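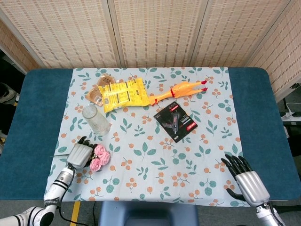
Should a small tablecloth be used on a table it doesn't fully cover?

It can be, provided the table is dressed for looking at and handling small things and the cloth is treated as a work surface with a boundary. For a seated meal, buy the larger size.

My position is that the partial cloth is the better default for the side table, the hall table and any table in a house where objects get put down in passing. The usual advice measures the drop. It asks how far the fabric hangs past the edge and gives a minimum. Drop matters when people sit with their knees under it. On a table that serves as a landing place for snacks, packets, toys and unread product leaflets, drop is decoration. What matters is the size of the printed area and what sits under it.

Take a plain base cloth in a dark color, such as a deep teal, and lay a leaf and berry print over the middle. The exposed bands at the sides define two zones. The print holds whatever is in use. The bands stay clear, and a person carrying a tray has somewhere to set it. A single full cloth gives no such cue, and in my experience it fills evenly from edge to edge.

Uzma Jadoon, who edited the housekeeping pages at Nidside for 4 years, holds the opposite view. She argues that two layers shift against each other and that the upper one creeps toward whoever last leaned on it. The creep is real. It depends on the pair of fabrics. Smooth on smooth will travel. A base with some texture will hold a light cotton well enough for ordinary use, and a reset once a day takes less effort than laundering a full cloth.

Laundering is the stronger argument. The upper layer takes nearly all of the soiling. In my house it goes through the machine every week and the base goes through once a month. I kept count over one August with a full cloth in use and washed it 29 times, mostly for crumbs and one persistent berry jam. That is too much water for a table that seats no one.

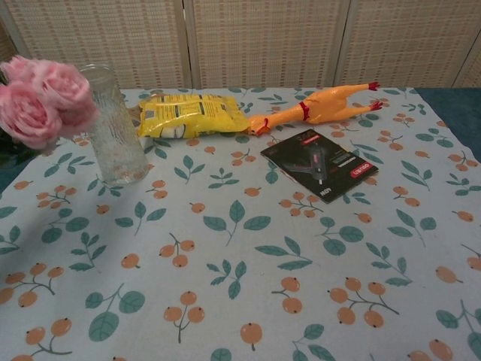
Pattern is the second variable. A pale ground with scattered leaves hides a crumb and shows a spill, the correct order of priorities. Crumbs can wait until evening. A wet ring under a vase cannot wait if there is wood beneath. Solid white shows everything at once, and dense dark prints show nothing until the cloth is stiff with it.

The vase itself deserves a rule. Cut flowers belong toward one side of the printed cloth. The center position is inherited from dining tables, where it is meant to be shared by guests. On a working table it forces every other object out to the rim. Roses in particular open wide and lean, and a tall cylinder with only a little water in it is easily knocked. Fill it higher or use a heavier vessel.

Amna Rizvi put a case to me for removing all packets before any table is called finished. She decants into jars: nuts, crackers, loose tea. I have done this and I have stopped. A jar that rolls is worse than a bag that lies flat, and the packet carries the date and the ingredients. A bright yellow snack bag on a leaf print offends some people. So does a rubber chicken. Both are lighter than a fruit bowl and can be cleared with one hand.

Sizing, then. Measure the table, subtract a hand's width from each short side, and buy the nearest cloth below that figure. Let the front edge hang slightly, enough to cover the table's lip. Press the folds out before laying it, as a standing crease will tip anything narrow. Wumton and Skonditz both list square sizes that suit most hall tables, and the Ansari cottons shrink a little, so wash them once before measuring for a base.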